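Visit to the Frei Luggage Works, Plerkstead
May 27, 2021

Members of the Flodach Trade Society visited the Frei luggage works in Plerkstead at the invitation of the plant manager, Urs Hollenstein. The group was received in the front office and divided into two parties for the tour.

The works produces the Tiltus line of travel cases and carries out repairs on older models. Mr. Hollenstein stated that 3,121 cases were returned for repair in the past year, most of them for worn wheels or failed zippers. Linings are cut and sewn on the upper floor, where 11 sewing stations were in use during the visit. Members asked about the supply of zippers, which has been slow since the winter, and were told that orders are now placed two months ahead.

The second party began in the repair hall and heard a short talk on lining fabrics. Darker cloth is preferred for the larger cases, as it shows less wear at the corners. The talk also covered the replacement of handles and the storage of spare parts by model year. 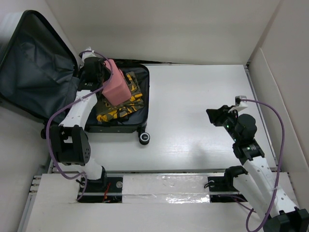 Open suitcase with dark lining and a folded camouflage-patterned item, Plerkstead.

Lunch was served in the canteen, followed by a discussion of apprentice training. The works takes on two apprentices each year and would welcome applications from the Flodach area. The Society thanks Mr. Hollenstein and his staff for their time.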